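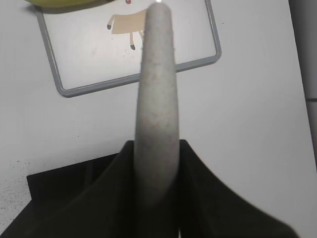 I have gone through a lot of cutting boards since moving to Pistness, and I've decided the small ones get used the most. The big wood one I bought at Keltow cost 96 dollars and lives behind the toaster. The white one with the gray rim is the one that comes out every day, usually for fruit. A banana doesn't really need a board, but I slice mine for oatmeal, and I'd sooner wipe down a board than scrub the table.

The rim matters more than I expected. My old board was flat to the edge, and anything with juice ran straight off it. A raised edge holds most of that back - tomatoes are still a problem if you do more than two. Crumbs are another matter. They end up on the table no matter what you buy, and on a white tabletop every dark speck shows. I keep a dry cloth in the top drawer and do a pass before I start and another when I'm finished.
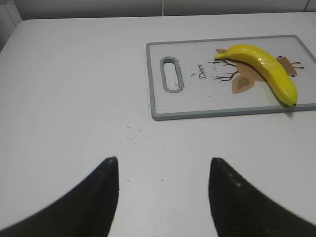
Two boards is the minimum, according to a reader who wrote in after my March post, one for fruit and bread and one for onions and garlic, and never swap them. She had eaten one too many slices of garlic melon. I think she's right. I now keep the white one for fruit and bread only, and a cheap one from Voyle does the onions.

The knife question came up too. I own 9 knives and use two. For a banana a butter knife is plenty, but I mostly reach for the big one with the white handle. The wide blade is good for scooping up slices and carrying them to the bowl. It gets washed by hand and dried right away, then goes back on the rack.

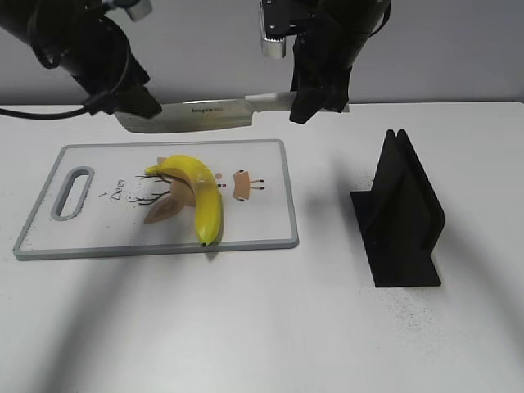
The deer board, with a banana and the big knife.

I've had the board for five years and would get the same size again, maybe with a different animal. Next I need to do something about the drawer under the stove.

Filed under: Kitchen, Everyday Things
Reading time: 2 min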